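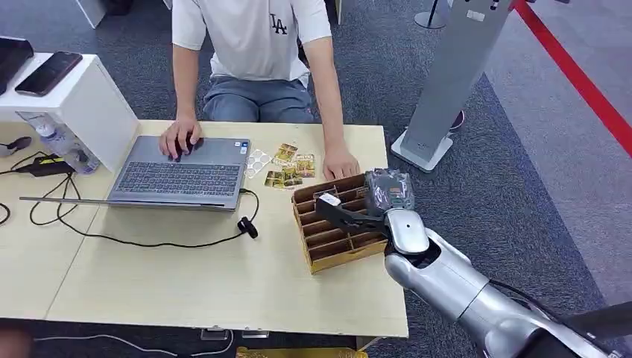
Grustetance Forums > Desks and Small Storage
Divided organisers for little packets – worth the desk space?
27 replies, showing the most useful first

pennywhistle_jo
Started 26 September 2026

Right, I need opinions. I've got far too many small flat things (sample packets, spare cards, those foil sachets that breed in drawers) and I'm sick of tipping out a biscuit tin every time I want one. I've been looking at the sort of organiser with loads of narrow slots, the kind that sits flat on the table. The Dekero one is £27 and I've seen plainer ones for less.

My worry is that my desk is also my work desk. Laptop, charger, water, phone, the lot. Does a slotted tray live happily next to a laptop or does it just become one more thing to shove out of the way at teatime?

marrowfat
I've had one for two years and I love it!! Mine sits to the right of the laptop and I file things while I'm on long calls. One hand on the keyboard, one hand popping packets into slots. Very soothing. Get the one with the removable dividers if you can, the fixed ones are too narrow for anything with a bit of puff in it.

Bodkin_and_Thread
Going to disagree with marrowfat, sorry. Sorting while you work means you do both badly. I tried it for months and all I had was a heap of packets between the laptop and the tray, waiting for me to "just finish this email". The slots stayed empty and the heap got bigger.

marrowfat
Well, the heap is part of the process :)

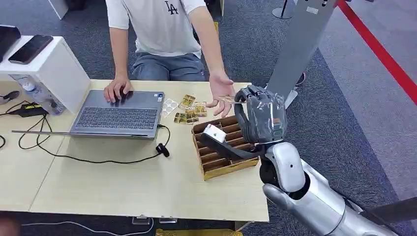 Reading time: 5 minutes

Graciela Ledesma
Somewhere between the two of you, I think. I had exactly Bodkin's heap, gold packets all over the table and an empty tray right beside them, looking smug. What sorted me out was deciding what the slots were for before I put anything in. I wrote it on the front edge in pencil. Tallest at the back, flat cards at the front, and anything I couldn't name went in a drawer.

Also, Jo, measure your table. Mine is 178 cm long and the tray still feels as if it's in the way when the cables are out. I've got one cable coming off the right of the laptop and that's precisely where the tray wants to be. Wherever I put it, something has to cross something.

pennywhistle_jo
Oh no, mine comes out on the right as well. Could I put the tray on the left?

Graciela Ledesma
You could, but are you right-handed? I am, and I gave up after a day of reaching across myself.

tin_of_buttons
Left-hander here, tray on the left, no bother at all. Cable goes off the back of the desk with a clip from Bakos and I never think about it.

Can I also put in a word for the cheap plastic blister sheets that things come packed in? The ones with round hollows. I keep a couple for beads and pins while I'm sorting, then they go in the recycling. You don't need a Dekero for everything.

Bodkin_and_Thread
Agree on the blister sheets, although mine tips up if I so much as breathe near it. And please keep drinks well away if your tray is cardboard. I lost a Luria one to a glass of squash. It went like Weetabix. 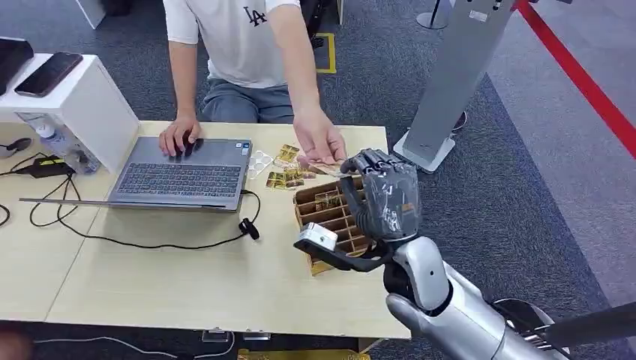
Small gold packets by the laptop, with one standing in the organiser.

marrowfat
See, one in! That's how it starts. I do think standing them upright is the way to go – you can flick along them like records. If you lay them flat you only ever see the top one and you end up buying more of what you've already got.

Bodkin_and_Thread
Upright is fine if the compartment fits. In a big square one they slump. I fold a bit of card in behind to prop them.

tin_of_buttons
How many slots does the Dekero have, does anyone know?

Graciela Ledesma
60 in the large. I filled a third of it and put stamps in the rest.

pennywhistle_jo
Thanks all, this is brilliant. I'm going to get a plain one first and see whether I'm a marrowfat or a Bodkin. My table is shorter than Graciela's so it'll have to go on the shelf when I'm working, and come down in the evening when the laptop's shut. Will report back in October with the state of the heap.

marrowfat
You'll be a marrowfat. Buy the big one.

Bodkin_and_Thread
Buy the small one and throw half of it away first.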